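分类:企业动态 > 工业自动化 > 示教与遥操作
阅读时间:8分钟
分享 300 | 评论 2

Plunlow发布Clesero示教系统,首批设备在Dorkon的Salehi工厂投入使用

手把手拖动与远程操作共用一套记录格式,产线操作员可自行采集和复核示范数据

3月7日,Plunlow宣布其机器人示教系统Clesero正式对外供货。首批设备已安装在零部件加工企业Dorkon的Salehi工厂,用于清洗工序之后的零件取放。系统由操作员直接向机械臂示范动作,示范可以通过手扶机械臂完成,也可以在远端通过主手操作完成。两种方式采集的数据进入同一个任务库,用于训练同一个取放策略。

Clesero由腕部相机、力矩读取模块、远程操作台和一套任务管理软件组成,适配Plunlow自有的轻型机械臂,也可以通过接口盒接入用户现有的机械臂。此次供货版本包含完整的硬件和软件,其中任务管理软件以中文界面为默认设置。

一、项目背景

Dorkon在Salehi工厂加工小型金属零件。零件在机加工之后进入清洗,清洗后放在冲孔托盘中沥干,再由人工取出,放入下一道工序的料盒。这道工序动作简单,换型却很频繁。零件大小和形状经常变化,托盘也有多种规格,同一种托盘使用时间长了,边缘会出现轻微变形。

工厂此前试过用固定点位编程来完成取放。每换一种零件,工程人员需要重新设定抓取点、抬升高度和放置角度,调试时间占去不少生产时间。零件在托盘中的位置不固定,点位程序需要配合定位工装才能使用,而定位工装又增加了清洗环节的摆放工作。工厂评估后,没有继续扩大这种做法的使用范围。

去年11月,Dorkon与Plunlow就示教方案开始合作。双方商定以取放为试验任务,在Salehi工厂清洗区旁边设立两个示教工位,由产线操作员担任示范人员,Plunlow的工程人员负责设备安装、软件配置和培训。示教工位与生产线使用同一规格的托盘和料盒,示范结束后策略可以直接转到生产工位运行。

参加首期培训的操作员共八人,均来自清洗和检验岗位,此前没有操作机器人的经历。培训内容包括安全规程、拖动示教、远程操作、示范复核四个部分。培训结束后,示范采集由操作员按班次轮流进行,工程人员只在更换任务时到场。

二、两种示教方式

Clesero支持的第一种方式是拖动示教。操作员握住机械臂末端的手柄,按下使能键后,机械臂进入零力状态,可以随手移动。手柄上另有一个拨轮,用来控制夹爪开合。操作员把夹爪带到零件旁边,合拢,抬起,移到料盒上方,放下。整段过程的关节角度、末端位置、夹爪开度和腕部相机画面同步记录。

拖动示教适合动作幅度较大、路径需要绕开障碍的任务。操作员的手直接作用在机械臂上,对接触的感觉比较清楚,新手一般较快就能掌握。它的局限在于操作员的手臂和身体有时会进入相机视野,手柄上的力也会影响力矩读数。Clesero在软件中对手柄受力做了补偿,对出现遮挡的片段会自动加上标记,由复核人员决定是否保留。

第二种方式是远程操作。操作员坐在操作台前,手持主手,从屏幕上观看腕部相机和工位相机的画面。机械臂跟随主手运动,夹爪跟随主手上的扳机开合。夹爪碰到托盘或零件时,主手会产生相应的阻力。操作台与机械臂可以放在同一个房间,也可以隔墙布置。在Salehi工厂,操作台设在清洗区外的隔间内,操作员不需要穿戴清洗区的防护用品。

远程操作采集的画面与策略运行时看到的画面一致,视野中没有操作员的手,训练时不需要额外处理。它对操作员的要求高一些,主要难点是从画面判断夹爪与托盘之间的距离。培训中安排了专门的练习,让操作员先在空载情况下把夹爪移到托盘边缘和托盘中部,熟悉画面中的远近关系,之后再开始夹取零件。

两种方式的切换在软件中完成。同一个任务可以先用拖动示教采集一部分,再用远程操作补充。任务库会记录每条示范的来源,训练时可以按来源设置权重,也可以只选用其中一种。

三、腕部相机与冲孔托盘

在取放任务中,腕部相机是策略的主要输入。相机安装在夹爪后方,随夹爪一起移动,画面中始终能看到夹爪的手指和手指之间的区域。操作员在远程操作时,大部分时间看的也是这一路画面。 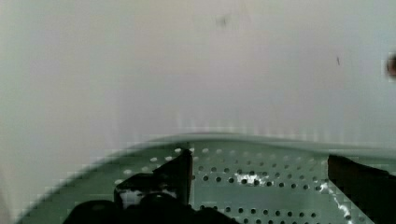 腕部相机画面:黑色夹爪位于浅绿色冲孔金属托盘近侧上方,两指之间未夹持物体。

冲孔金属托盘对视觉系统有两方面影响。第一是反光。金属表面在灯光下会出现白色亮斑,亮斑附近的孔看不清楚,亮斑的位置还会随光线和视角变化。第二是重复纹理。孔排列规则,画面局部看上去很相似,依靠局部特征来判断位置时容易出错。小零件落在孔的附近时,零件的暗部与孔的暗部也可能混在一起。

Plunlow没有要求工厂更换托盘或给托盘做消光处理。项目组的做法是在采集阶段保留这些情况,让示范覆盖不同的光照和不同的托盘位置。操作员在每一组示范之前,按照软件提示把托盘移动到新的位置,或者转动一个角度。软件还会提示在不同时段采集,使自然光较强和较弱时的画面都能进入任务库。

曝光参数的设置也做过调整。早期使用自动曝光时,夹爪靠近托盘,黑色手指在画面中所占面积变大,相机会随之提高曝光,托盘上的亮斑随之扩大。供货版本改为以两指之间的区域作为测光区域,并限制曝光变化的速度。用户可以在安装时按现场灯光修改这两项设置,修改后的参数会与示范数据一起保存。

托盘边缘是另一个需要注意的位置。零件靠近边缘时,手指有可能先碰到托盘的沿口。示范中,操作员通常会改变夹爪的朝向,让一侧手指沿托盘内侧下降,再把零件向中间带一点,然后合拢。这类动作用点位程序描述比较麻烦,用示范记录则与普通取放没有区别。任务库中设有“近边缘”标签,复核人员可以据此检查这类示范的数量是否足够。

四、示范数据的采集和复核

Salehi工厂首个取放任务共使用300条示范。示范由参加培训的操作员采集,拖动示教和远程操作都有使用。每条示范从夹爪在托盘外的起始位置开始,到零件放入料盒、夹爪退回为止。中途出现碰撞、零件滑落或者操作员主动放弃的,单独归档,不计入其中。

归档的失败片段没有删除。其中一部分用于训练异常判断,使系统在夹爪合拢后没有夹到零件时能够退回重试。工厂提出保留这部分数据,理由是产线上空夹的情况时有发生,如果系统只见过顺利的过程,遇到空夹就会照常移动到料盒上方并张开夹爪,后续计数便会出错。

复核由另一名操作员完成,采集人不复核自己的示范。复核界面并排显示腕部相机画面、工位相机画面和夹爪开度曲线,可以逐段播放,也可以直接跳到夹爪合拢和张开的时刻。复核人员对每条示范给出保留、剪辑或退回的意见。剪辑仅用于去掉开头和结尾的停顿,不允许从中间截去动作。

对于示范中的停顿,项目组制定了统一的要求。操作员在接近零件时停下来观察是允许的,但停顿过长时,策略可能学到在同一位置停留。软件会对超过设定时长的停顿作出提示,由复核人员判断。远程操作的示范中停顿较多,尤其在培训初期,之后随着操作员熟悉画面逐渐减少。

操作员之间的习惯差异也在复核中显露出来。有人习惯从正上方下降,有人习惯从侧面靠近;有人夹住零件后先抬高再平移,有人沿斜线直接移向料盒。项目组没有强求完全一致,只对抬升高度作了规定,要求零件先离开托盘沿口再横向移动。其余差异保留在数据中,由训练过程处理。

五、从示教工位到生产工位

训练在工厂内的服务器上进行,示范数据不离开厂区。训练完成后,策略先在示教工位试运行,由操作员在旁观察。操作员手边有一个接管按钮,按下后机械臂停止自主动作,转入远程操作状态,操作员可以把当前动作做完。接管之后的这段动作同样会被记录,复核后可以加入任务库,用于下一轮训练。

Dorkon方面表示,接管功能是工厂选择这套系统的一个主要原因。工厂在说明中写道:“清洗区的操作员知道零件应该怎么拿,哪些面不能碰。机械臂拿得不对的时候,由他们直接接过来做完,做法也就留在系统里了。我们不需要先写一份改进要求,再等工程人员过来。”

试运行通过后,策略转到生产工位。生产工位不配手柄和主手,只保留机械臂、夹爪、腕部相机和安全装置。遇到系统无法处理的情况,机械臂退到托盘外侧并亮灯,由就近的操作员人工取出零件后复位,也可以由远程操作台接入处理。远程操作台一次只能接入一个工位,接入前需要在工位一侧确认无人进入机械臂的工作范围。

换型时,工厂按照零件的差异程度决定如何处理。与已有零件接近的,先用现有策略试运行,通过接管补充少量数据;差别较大的,另建任务,重新采集。是否另建任务由当班操作员和工艺人员共同决定,软件不作自动判断。

目前这道工序没有取消人工岗位。操作员在机械臂运行期间承担检验和上料,示范采集计入正常工时,并按照岗位技能给予津贴。Dorkon表示,工厂将根据运行情况调整排班,后续安排会先与班组沟通。

六、安全措施

拖动示教要求人与机械臂直接接触,Clesero在这一状态下限制各关节速度,并要求使能键持续按下。手松开或者用力过大,机械臂都会立即停止并保持当前姿态。夹爪在拖动状态下使用较低的夹持力,若任务需要更大的夹持力,须由工程人员在软件中授权,并在工位上加贴说明。

远程操作状态下,工位一侧的安全围栏必须关闭。操作台与工位之间的通信中断时,机械臂减速停止,夹爪保持当前开度,避免已夹住的零件掉落。恢复连接后,主手与机械臂的位置可能已经不一致,操作员需要先完成对齐,系统才允许继续运动。

在首期培训中,操作员反映对齐步骤的提示不够清楚,有时不知道应当把主手向哪个方向移动。供货版本重新设计了这一界面,在屏幕上同时显示主手的当前位置和目标位置,靠近目标时主手会有轻微振动。这项修改已经同步到Salehi工厂的设备上。

七、供货与配置

Clesero目前提供两种配置。基本配置包括手柄、腕部相机、力矩读取模块和任务管理软件,支持拖动示教。完整配置在此之外增加远程操作台和工位相机,支持拖动示教、远程操作和运行中的接管。已购买基本配置的用户可以在之后加装远程操作台,原有的任务库可以继续使用。

接口盒适用于提供实时控制接口的机械臂。用户在订购前需要提供机械臂型号和控制器版本,由Plunlow确认能否接入。对于不能读取关节力矩的机械臂,拖动示教需要加装末端力传感器,远程操作则不受影响,但主手的阻力反馈会有所减弱。

夹爪方面,系统支持常见的平行两指夹爪。手指的形状和材料由用户按照零件选择,更换手指之后,原有示范是否仍然适用需要重新验证。Plunlow建议用户在开始采集之前确定手指样式,采集期间不再更换。手指表面有光泽的,可能在画面中产生反光,安装时应连同测光区域一起检查。

培训随设备提供,地点为用户现场。培训按操作员、复核员和管理员分别安排,操作员与复核员的课程可以合并。培训材料为中文,包括操作手册、示范采集规范和复核标准。采集规范以Salehi工厂使用的版本为基础整理,用户可以按照自己的工序修改。

示范数据和训练得到的策略归用户所有。Plunlow在提供技术支持时如需查看数据,须由用户逐次授权,查看记录保存在用户的服务器上。数据导出采用公开说明的格式,用户可以用自己的工具进行训练。

八、后续工作

Plunlow与Dorkon将继续在Salehi工厂开展合作。下一个任务是把零件按指定朝向放入带隔板的料盒,放置时需要配合隔板的间距,对末端姿态的要求高于目前的任务。示教工位已经开始练习性质的采集,练习数据不进入正式任务库。

软件方面,下一版本计划加入示范覆盖情况的显示,把零件的抓取位置叠加在托盘示意图上,便于操作员看到哪些区域的示范偏少。目前这项检查由复核人员按照标签进行。另一项计划是支持多个工位共用一个任务库,并区分各工位相机的安装差异。上述功能的发布时间另行通知,已购买系统的用户可以随软件更新获得。

Plunlow在公告中表示:“我们希望做这道工序的人能够自己教机械臂,并且能够自己检查教得对不对。Salehi工厂提出的意见大多来自每天使用设备的操作员,供货版本中的测光设置、对齐界面和失败片段归档,都是按照这些意见修改的。”

关于Plunlow
Plunlow从事轻型机械臂及机器人示教系统的研发和生产,产品用于零部件加工、装配和检验工序。

关于Dorkon
Dorkon从事小型金属零件的加工、清洗和检验,Salehi工厂承担其中多品种、小批量零件的生产。

媒体垂询及产品资料索取,请通过Plunlow网站的新闻联络页面提交。转载本稿及配图请注明来源。

标签:机器人示教 / 拖动示教 / 远程操作 / 零件取放 / Clesero
分享 300 | 评论 2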